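Vumance Community > Robot arms and cells

Reading time: 7 minutes

We use cookies to keep you signed in and to count visits. By carrying on you accept this. Cookie settings

Hand camera and tool frame on a simulated Stenura arm – which do I set first?

Virgilio Lumbao
posted 09/11/2025

I look after one simulated cell in Pernirard. It is a Stenura arm with 7 joints and a two-finger parallel gripper, standing in a tiled kitchen. The cell was built by someone who has moved on and I inherited it with very few notes. The arm itself behaves. It homes properly, the joint limits are right and the fingers open and close when told.

My trouble starts at the wrist. The camera is attached to the hand body and I have been using its view to check where the fingers are before I let the planner move in on anything. At a lot of poses the view is mostly one big flat brown surface, with the fingers low down and a bit of floor off to one side. I can't judge depth against it at all. It has no grain or pattern on it, so a small move and a large move look much the same.

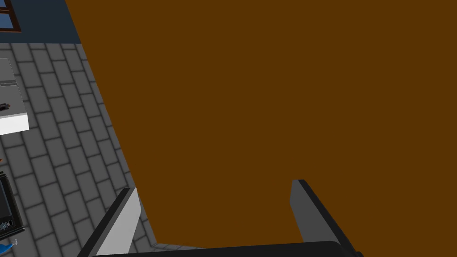 What I want is to be able to send the fingers to a point and trust that they are there. At the moment, if I ask for a point in the open part of the room, the tool frame ends up short of it along the approach direction. I measured it by putting a small marker at the target and reading back the distance, and it comes out at 22 mm every time, whichever way the hand is facing. Sideways it is fine.

The second thing is the camera. The saved cell file has two mounts in it, one called hand_cam and one called hand_cam_old, and the two don't agree on tilt. I don't know which one was meant to be used. With one of them I get hardly any of the gripper body, only the fingers. With the other the body takes up a large part of the picture and hides what is under it. Neither looks straight down the middle of the fingers.

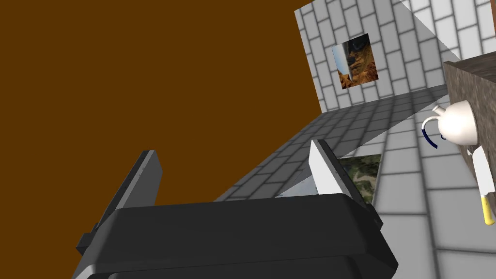
I have tried turning the hand about its own axis to get the floor tiles in view, which helps me see which way is which, but the error along the approach direction stays the same. I have also tried deleting the old mount, and then the cell would not load until I put it back. Something must still be pointing at it.

So my questions are: do I fix the tool frame or the camera first, and is there a sensible way to choose between the two mounts? I would like to avoid rebuilding the whole hand if I can. The planner uses the tool frame, and the camera is only used by me for looking and by one script that saves a view at each stop.

Erlinda Quiambao

Tool frame first. The camera does not move the arm, so leave it alone until the arm goes where you send it. If you change both in one sitting you will not know which change did what.

An error that is the same size at every pose and always along the approach direction is nearly always a tool frame sitting in the wrong place on the hand. If it were a joint offset, it would change as the arm moved. If it were the base, it would stay fixed to the room and not turn with the hand. You say it turns with the hand, so I would stop looking anywhere else.

What I do on mine is this.

Save a copy of the cell file under another name before you touch anything.

Send the arm home and open the fingers fully. Turn on the frame display and show only the flange frame and the tool frame. If every frame is on you will get a thicket of arrows and it is hard to read.

Look up where the finger tips are in the hand model. Measure from the flange face to the tips along the approach axis, with the measuring tool and not by eye. Compare that with the number in the tool frame entry. I would expect the difference to be the same as your error. On my cell the frame had been set from an earlier set of fingers, and the model was changed later without the frame being changed with it. Yours may have a different history but the cure is the same.

Type in the measured value. Reload the cell, and don't just press refresh – in Pernirard a refresh redraws the arm but the planner keeps the frame it loaded at the start. I lost an afternoon to that.

Then repeat your marker test at 4 poses, well apart from each other, with the hand facing a different way at each. Do it in the open part of the room and stay away from anything large until you have a result you believe. If one of the poses is out and the others are good, check for a second tool entry with the same name. The planner takes the first one it finds.

One thing about the brown surface. Please check whether it has a collision shape or is only there to be drawn. You can't tell by looking at it. If it is drawn only, the planner will happily go through it, and a hand camera close to it will show you a flat colour and nothing useful. Select it in the tree and look at the collision field. While you are there, look at the counters as well, and at whatever has been put on them. Small things are often drawn without a collision shape to save time, and that is fine until you try to pick one up.

On the mounts, I would use the one that is named in the script that saves the views, even if you prefer the other. Any views saved earlier were presumably made with it and you will want new ones to match. Search the script for both names. I can't tell you from here which is right.

Tagle

Just turn the camera off if it bothers you. I never use mine. I go by the frame numbers and a side view from a fixed camera in the corner of the room, which shows the whole hand and you don't get things filling it up.

Also you can make the brown thing see-through in display settings. Set it to half and you can see the room behind it. It won't change the planning. I think the setting is per view so you might have to do it again for the hand camera.

Stenura arms always come in with the hand turned a bit by the way, check that.

Virgilio Lumbao

Thank you both. Erlinda, the tool frame was it. The measured length and the typed one differed by exactly my error. I corrected it, did the full reload and ran the marker test, and all the poses came out well inside what I need.

Tagle, I can't turn the camera off as the script wants it, but the see-through setting is handy. It does need setting for each view.

The script names hand_cam, but the hand_cam entry takes its position from hand_cam_old with a small turn added on top. That explains why the cell would not load with the old one gone. Is it safe to write the full position into hand_cam and then delete the other?

Erlinda Quiambao

Yes, if you do it in this order. Read back the position and tilt of hand_cam in the hand's own frame while both entries are still there. Write those numbers down somewhere outside the cell. Change the parent of hand_cam to the hand body, then type the numbers in. Reload. Save a view at home and lay it over one you saved before the change. The fingers should land in exactly the same place in both. If they have shifted even slightly, you have read the position in the wrong frame, most likely the room's.

Only delete hand_cam_old after that. Then search the file for the name once more, as it can be left in a list of things to hide at start-up, and that stops the load too.

If you want to change the tilt later, change it in steps of 5 degrees and save a view each time. Send the hand somewhere with the floor behind the fingers when you do it. Tiles give you lines to compare against, and the plain surface gives you none. Don't chase a view with no gripper in it. I like to see both finger tips, and a strip of the body does no harm so long as the space between the tips is clear. Past a certain tilt the body covers the very place you are going to put the fingers.

And I would check the hand angle that Tagle mentions. I don't think it is always so, but in some older models the hand was added with a turn at the flange, and it costs you a minute to look. With the fingers open, the line between the tips should run along one axis of the tool frame. If it sits at an angle, correct the turn at the flange joint and leave the tool frame as it is, then run the marker test again.

Virgilio Lumbao

Done in that order and it loads. The before and after views match. The hand angle was fine on mine. The brown surface does have a collision shape, but one of the counters did not, so I have added a plain box to it for now and will do it properly in December when I next have the cell open.

Marked as solved by the poster

Get new threads by email once a week. Sign up to the Vumance newsletter

Contact | Terms | © Vumance Community | Back to top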